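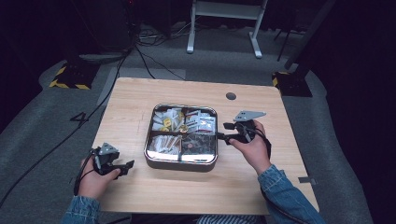 Tray on the table, all four compartments in use.

Zerus Tray Layouts: README and data card

Print this page | E-mail this page | 14 shares | 3 comments

Summary

Zerus Tray Layouts is a table of sorted arrangements of small wrapped items in a four-compartment tray. Each row describes one arrangement: what type of item sits in which compartment, how it is oriented, and whether anything in the compartment departs from the main type. The release contains 1,193 rows covering 128 item types. It is intended for work on sorting rules, storage layout and the wording people use for small packaged goods.

Version 5 replaces all earlier versions. Row identifiers are stable from version 3 onward. Identifiers from versions 1 and 2 were reissued and should not be joined to current files.

Contents

layouts.csv
One row per arrangement, 22 columns.

types.csv
One row per item type, with the preferred name, permitted synonyms and the default orientation.

exceptions.csv
Odd items, keyed to the row identifier in layouts.csv. A compartment with no odd items has no entry.

surfaces.txt
Notes on the working surface. Free text, unstructured.

CHANGES
Plain text, newest first.

All files are UTF-8 with Unix line endings. Decimal separator is a period. Empty cells mean "not recorded." The string "none" means that the value was checked and there was nothing to record. These are different and should not be merged on import.

Compartment names

The tray is treated as a square with two rows and two columns. Compartments are named from the side where the sorter stands or sits:

- FL, far left
- FR, far right
- NL, near left
- NR, near right

Versions 1 through 3 numbered the compartments clockwise from the far left. The numbers caused errors whenever a tray was turned between sorting and writing up. The script renumber.sh converts old files. It does not detect a turned tray, and any row flagged "orientation doubtful" has to be checked by hand.

The partitions are not recorded as separate objects. An item resting on top of a partition is entered under the compartment that holds the larger part of it. If neither compartment clearly holds more, the item goes in exceptions.csv with the code SPLIT.

Item form

Every item type is assigned one form. Form is decided by outline alone. Contents, brand and weight are ignored.

- packet: small, wrapped, with some thickness
- sachet: flat or nearly flat, usually with printing
- stick: long and narrow
- flat: wider than a stick, stackable, opaque wrapper
- round: coin-like or button-like outline

The form "round" was added in version 4. Before that, round items were entered as packets, and a handful of these remain in the older rows with the note "form not revised."

The boundary between packet and sachet is the most common source of disagreement. The working rule is to lay the item down on the table and look at it from the side. If a clear edge is visible, it is a packet. Partly filled sachets with the contents shaken to one end are still sachets.

Orientation

Orientation takes one of four values: upright, lying, leaning, heap. It applies to the compartment as a whole.

"Upright" requires that the items stand on a short edge. Sticks in a row are upright even where one or two have slipped, provided that the row still reads as a row. "Heap" is used for clusters with no shared direction. "Leaning" is reserved for flats and sachets resting against a partition or the rim at a consistent angle. It should not be used as a weaker form of "upright."

Where a compartment holds two clearly separated groups with different orientations, enter the orientation of the larger group and put the smaller one in the comment column.

Worked entry

The arrangement in the first picture is entered as follows.

FL: packet, white, heap. Odd items: two round, yellow-gold.
FR: sachet, white with red and dark printing. Odd items: not recorded.
NL: stick or packet, white and tan, upright.
NR: flat, dark, patterned. Odd items: one round, reddish-brown.

Color is entered as seen on the wrapper. No attempt is made to name the product. Metallic finishes are given as the nearest plain color followed by "gold" or "silver" where needed, as with the two round items in FL. Patterned wrappers are entered as "patterned" after the base color, with no description of the pattern.

Note that an odd item does not make a compartment mixed. The flag MIXED is set only when no single form makes up more than half of the contents. Neither FL nor NR in the worked entry qualifies.

Sorting rules

Three rule sets appear in the data. The rule set used is given in the column "rule."

SALTON. One form per compartment. Rounds go wherever there is space. This is the default and applies to most rows.

PLEMEN. As Salton, but sticks always go in a near compartment and stand upright. Flats go in the other near compartment. The far compartments are free.

DAM. Sorted by wrapper color first, form second. Named for the Đàm layout sheet; the diacritics are dropped in the column value because two import tools mangled them. The spelling Đàm is kept in running text.

A row can satisfy more than one rule set. The column gives the rule set the sorter was following, and the column "also_fits" lists any others. Rows entered before version 2 have no rule recorded.

Working surface

Trays are set down on a light wood-grain table with rounded corners. The grain matters for anyone tracing item outlines or separating pale wrappers from the background. It varies across the top: in places the lines run close and fairly straight, in others they open into broad curved figures. White and tan wrappers against the paler areas give low contrast, and outlines traced there should be checked a second time.

Three surface terms are used in surfaces.txt:

- straight: fine grain lines, more or less parallel
- figured: oval or arched grain, including cathedral figure
- washed: grain weakened by reflected light

"Figured" takes priority over "straight" when both are present near the item. An item that covers a figure completely is entered by whatever grain is visible at its edge. 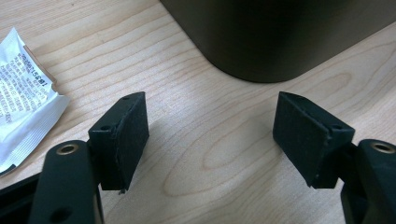
Light and reflection

Reflected light is entered separately from grain. A patch where the grain is still visible but paler is "washed, partial." A patch where no grain can be made out is "washed, full." The direction of the light is not recorded.

The tray rim is shiny and should not be used as a color reference. Early rows that sampled the rim as neutral gray gave wrapper colors that drifted toward yellow. Those rows were re-entered by eye in version 4 and carry the note "color redone." A matte gray card placed beside the tray is preferred.

Soft shadows on the table are ignored unless they reach an item. If a shadow crosses an item, enter the color from the unshadowed part.

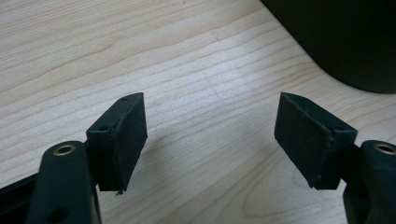 Pale grain with a reflected patch toward the middle; curved figure at lower right.

Known problems

1. Rows with the rule DAM are underrepresented and should not be used alone to compare rule sets.

2. The synonym list in types.csv is uneven. Sticks have many synonyms, flats have almost none.

3. Fullness was estimated by eye as low, half or high. It was not measured. Two people entering the same tray agreed on low and high far more often than on half.

4. The comment column contains abbreviations that were never standardized. "Pt" means "patterned" in most places and "part" in a few.

5. Trays turned after sorting are flagged only when somebody noticed.

Use and limits

The table supports counting, grouping and comparison of arrangements. It does not support statements about how long sorting takes, since no times were kept. It gives no information on product contents, ingredients or expiration dates. Item types are defined by outline and wrapper, and two rows with the same type may hold different products.

Corrections should quote the row identifier, the column, the old value and the proposed value. Corrections to form need a reason. Batches are merged on the first Monday of the month. The next batch closes in March.

Print this page | E-mail this page

Related items
- Zerus item names: short list of synonyms
- Converting numbered compartments to FL/FR/NL/NR
- Salton and Plemen rules compared
- Đàm layout sheet, printable
- Recent changes to types.csv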